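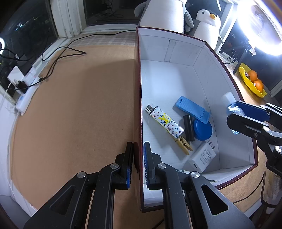

The Mitum pair from Watberg costs less than a robot arm, mainly because you are the robot arm. You hold a gripper in each hand, pick things up, put them down, and a learning system somewhere is meant to profit from watching. I've had mine since October 2019 and my forearms have opinions.

**Grip.** Very good. The blue ridged pads hang on to small awkward stuff, and a lighter or a clothes peg can be picked up without a speech beforehand. Flat things are another matter. A lid lying on the floor of a box will make you feel like a crab on its first day.

**Comfort.** Fine for 21 takes. By take 42 I was dropping things with real style, and those went into the set too, marked as failures.

**Software.** Suvura, which comes with the kit, sorts the takes and asks you to label each one. It lost 9 of mine in the first week and was very polite about it.

I start and finish every batch with the box empty, as the manual suggests, so that the system gets a clear idea of what "done" looks like.
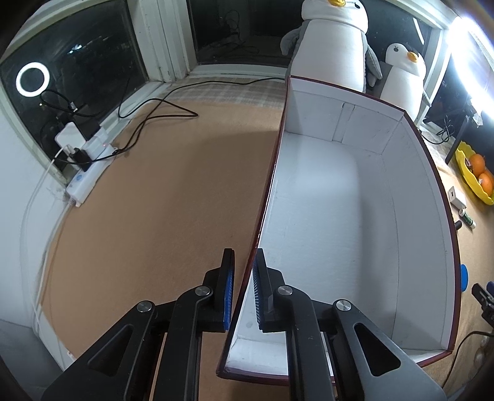
One reader wrote in to say that I should stop tidying so neatly, as a system fed on perfect takes has no idea what to do after a fumble. Fair point. My fumbles are now a feature.

The manual also wants variety: tubes, bottles, odd shapes, and a fresh jumble each time. Mine is mostly the contents of a bathroom shelf plus whatever was near the charger.
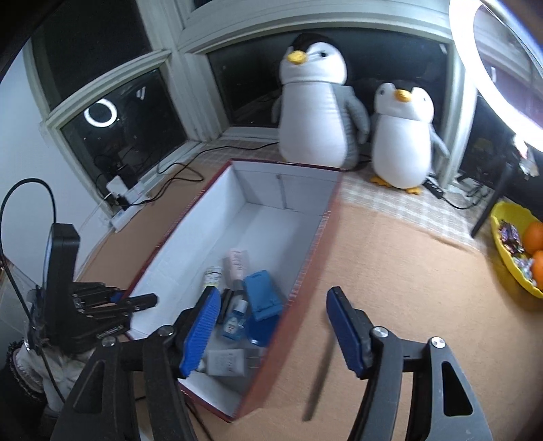 How many takes do you need before it learns anything?

For one simple job in one spot, 200 gave me something usable. Move the table and you'll want more.

Wrist straps would be nice, and so would a quieter click on the left-hand gripper. The spare pads are sold separately and won't ship until November.

Four stars. The fifth is with Suvura, awaiting a label.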